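Bottle rig, part whatever

Jan 17, 2021

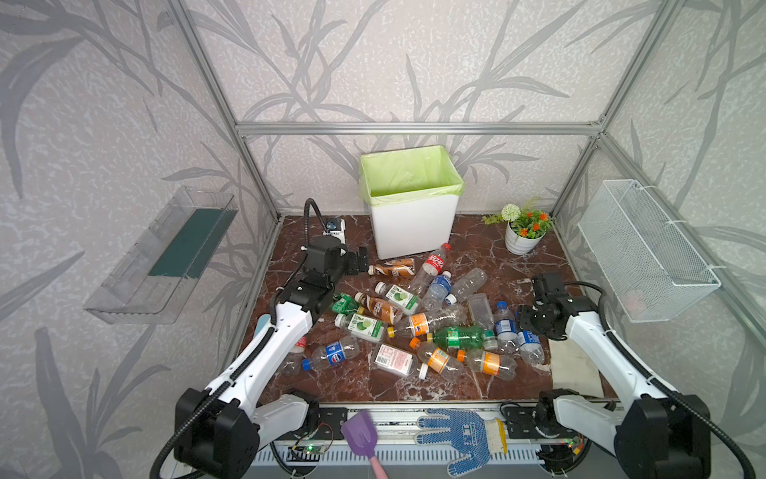
So. Bottles into the bin, two arms, no help from me. That's the goal for the month and I'm behind already. Quick post before dinner.

Spent most of the week on the left arm. It had a wobble in the second joint, a tiny one, but by the time it gets out to the gripper you really notice. Took it apart twice. First time I put a washer back on the wrong side (don't ask). Second time fine. Capucine Leblanc lent me her good hex keys and I have to give them back, writing that here so I remember.

Code side – I've started calling the controller Nakeo, needed a folder name and that one stuck. Logs 3,360 moves so far, 2,669 of them clean. Clean meaning nothing stalled and nothing hit anything. The rest are mostly the arms reaching for the same bottle at once. Right now the fix is dumb: whoever asks first gets it, other one waits. Works ok but it's slow, and sometimes the waiting arm just sits there for 5 seconds after its turn comes up. Haven't found that one yet. Suspect a timer I wrote in September and forgot about.

Clear bottles are the worst. Labels I can find, clear plastic on dark marble with white veins, not so much. Tried more light, got glare. Tried less light, got nothing. Next up is a lower angle for the gooseneck camera and teh exposure locked.

Also crushed ones. The grip force that holds a full size bottle squashes the small thin ones, then they spring back and pop out. Dropped the close speed to 700 in the config and it's gentler but I want a proper per-bottle setting.

To do:
– find the stupid timer
– rubber pads for the right gripper
– tidy the cables on both arms, they snag when it folds back
– label the power supplies befor I plug in the wrong one again
– Capucine's hex keys!!

Will try to get video up next time. Need to eat.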